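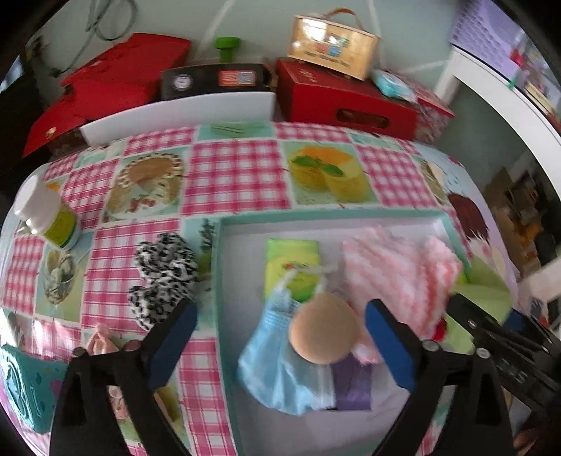 1. Soft objects and where they stop

The method paper says that each recorded demonstration is divided into steps, and that each step moves one object from one place to another. The meeting spent longer on this sentence than it took to write, and possibly longer than the paper took to write. The trouble is the word "one". Hard objects behave themselves. With a tan sponge lying on a light blue pouch, between the fingers, the labellers have to decide which of the two is being picked up, and the labels show that they decide differently according to who is labelling and whether it is before lunch. The fluffy striped cloth, with tissue paper tucked into the corner near it, produced similar differences of faith.

Iman El Ouafi proposed that a step should start when the fingers begin to close and end when they have opened again, and that the object should be named only afterwards, from what ended up somewhere else. Agreed. It was noted that this was how the first draft had it, before it was improved.

2. Results of the relabelling

The 80 recordings from June have been relabelled under the old rule. Of these, 68 had the same number of steps from every labeller. The rest did not, and one of them managed a different number from the same labeller on two occasions. The labeller has asked not to be named and is taking these minutes.

Most of the disagreements fall in the first moments of a step, when a person using the hand-held gripper hovers. People hover a great deal. They hover over a packet, consider it, go to another packet and come back. The old rule counted an abandoned approach as a step if it was "purposeful". The meeting looked for a definition of purposeful in the labelling guide and found one, which was "with purpose".

Agreed to drop the word. An approach without a grasp will be marked as an approach and kept in the training data, as the policy may as well learn that looking before grabbing is allowed.

3. Training run on the Ninh arm

The policy trained on the relabelled set was run on the Ninh arm at Londamar. It completed 33 per cent of the packing tasks without help. The previous version completed fewer, on an easier set of objects, so the group allowed itself to be pleased until item 4.

The failures were of two kinds. In the first, the arm picks up the right object and sets it down a little short, outside the rim. In the second, it picks up two soft things at once and proceeds with confidence. The second kind looks impressive on the video and was twice scored as a success by people in this room.

Scoring will now be done from the final state of the container and the table together. An object that has arrived by accident, riding on another one, is to be scored separately under "passenger". There was an objection to the name. No better name was offered within the time available.

4. The choice of container

So far every task has used one sort of target, an open box with walls high enough for a dropped thing to stay dropped. The reviewers of the short paper asked whether the policy had learnt to place objects or merely to let go of them above a hole. The group had hoped that this question would not come up.

The plan is to repeat the tasks with the box lid as the target as well, laid on its back on the table. The walls still help, and the white inside with its ruled lines and brownish stains is a fairer test of the vision side than a clean sheet of card would be. A patch that the model takes for an object is worth knowing about before a reviewer finds it.
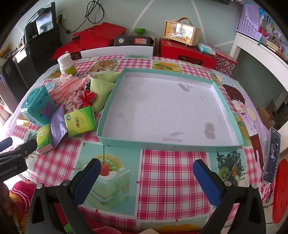
Bontu Tamiru asked whether changing the container would tell us anything at all if the starting layout changed with it. If the objects start on the table in one set and inside the box in the other, a drop in the score could come from either, and we would spend the autumn arguing about which, as we did over the lighting. She would sooner have fewer recordings with the layout fixed than a large heap of variety that cannot be taken apart afterwards.

This was felt to be right and also inconvenient. Iman El Ouafi asked if the layout could be fixed closely enough by hand. The last attempt used a printed guide sheet, which the objects then covered. After discussion it was agreed to place the objects from a saved overlay on the monitor, to check them once, and to stop moving them because they "look a bit staged".

Both containers will be recorded from 3 fixed layouts. The patterned tablecloth stays. A proposal to try a plain one as well was held over, having been held over last time.

5. Undus

The Undus export still writes the left and right grippers in alphabetical order of whatever the operator has called them. For the June set this was harmless. For the pilot set the operator called them "this one" and "other one", and the training script swapped the hands without complaint. The resulting policy was said to be no worse, a remark the meeting chose not to examine today.

Ostora will send a fix. Until it arrives the hands are to be called left and right.

6. Actions

Iman El Ouafi: rewrite the step rule in the guide, one page at most, no adverbs.
Bontu Tamiru: saved overlays for the layouts; a short note on what would count as a real difference between box and lid.
Minute-taker: relabel the recording mentioned in item 2, once.
All: read the reviewers' comments to the end, including the second page.

7. Any other business

The spare finger pads have been found. They were in the drawer marked spare finger pads.

Next meeting at 10 in the small room, provided the lid recordings are done by then, otherwise a week later in the same room.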